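¿Cómo comparar dos políticas de agarre sin hacerme trampas con la posición inicial de los cubos?

Yuto Yagi
Publicado el 2023-07-15

Hola a todos, a ver si me echáis una mano que llevo dos tardes dándole vueltas. Estoy montando la parte experimental de mi trabajo de máster (el proyecto se llama Lotance, por si alguno se lo cruzó en el foro de manipulación). La tarea es de lo más sencilla: cubos de colores, una cesta de mimbre y un brazo que coge el cubo que le pides por texto. Comparo dos políticas, una entrenada con 4.000 demostraciones y otra con las mismas más un filtrado que descarta las trayectorias con titubeos.

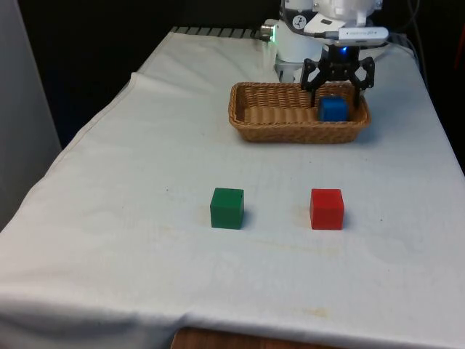
Pinza sobre la cesta, con el cubo azul entre los dedos abiertos; el verde y el rojo, delante.

Mi problema es la evaluación. Hice 45 ensayos por política y la filtrada sale mejor, pero coloqué los cubos a ojo y encima hice primero todos los de una y luego todos los de la otra. Mi tutor me dice que así no se puede publicar nada, y razón no le falta. ¿Cómo lo hacéis vosotros? ¿Repito todo? ¿Me vale con más ensayos? Otra duda: un ensayo en el que la pinza toca el cubo correcto pero no lo levanta, ¿es fallo o medio acierto?

Ah, y también grabo desde una segunda cámara, más de frente, por si sirve de algo para puntuar después. En esa vista se distingue bien lo que hay dentro de la cesta y lo que queda sobre el mantel, aquí el azul dentro y el verde fuera: 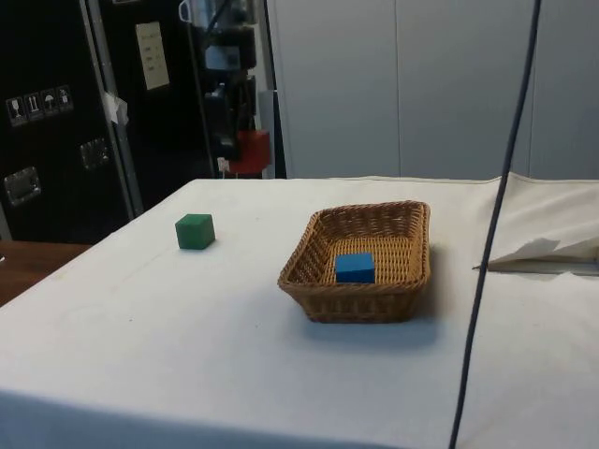
Respuestas de la comunidad

Arlo Wojcik

¡Uf, bienvenido al club! A mí me pasó lo mismo en Barroso y acabé repitiéndolo todo, así que lo siento, pero yo repetiría. Más ensayos colocados igual de mal te dan un intervalo más estrecho alrededor de un número que no sabes qué significa.

Lo que hago ahora: genero antes una lista de configuraciones iniciales (posición de cada cubo, giro de la cesta, instrucción) y la guardo con su semilla. Cada configuración la ejecutan las dos políticas, una detrás de otra, y quién empieza se sortea. Así tienes datos emparejados y puedes usar McNemar, que con aciertos y fallos va de maravilla. Para recolocar los cubos superpongo en pantalla la foto de referencia al vídeo en directo y los muevo hasta que coinciden (con un mantel de tela es lo más cómodo, las marcas de lápiz se te desplazan en cuanto se arruga). En mi último experimento fueron 129 configuraciones y me llevó menos de lo que temía.

Sobre el medio acierto: no lo mezcles. Define etapas y apunta hasta cuál llega cada ensayo: acercarse al cubo pedido, cerrar los dedos sobre él, levantarlo, soltarlo donde toca. El éxito es solo la última, y las otras van en una tabla aparte. Escribe qué cuenta como cada etapa antes de empezar, con un fotograma al lado. Para la de cerrar los dedos, por ejemplo, yo pondría uno de este estilo, con los dos dedos sujetando el cubo por los lados:

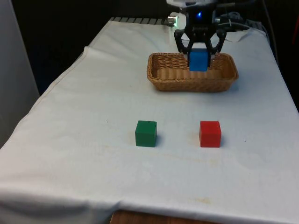
Posuveo opina que lo de las etapas está bien pero que se queda corto si las puntúa la misma persona que entrenó la política. Mejor que otro vea los vídeos sin saber cuál es cuál, con los archivos renombrados al azar. Si dos personas no coinciden en muchos ensayos, la definición está mal escrita y hay que volver a ella. Y que no se te olvide publicar también los ensayos anulados y por qué los anulaste.

Dodent

yo pongo los cubos donde caen y hago muchos, al final se compensa. para un máster sobra

Yuto Yagi

¡Mil gracias! Dodent, ojalá, pero mi tutor no traga :) Me quedo con lo emparejado y con lo de puntuar a ciegas. Arlo, una cosa: si se para el controlador a mitad de un ensayo, ¿repites solo ese o la pareja entera?

Arlo Wojcik

La pareja entera, y lo dejo apuntado en el registro.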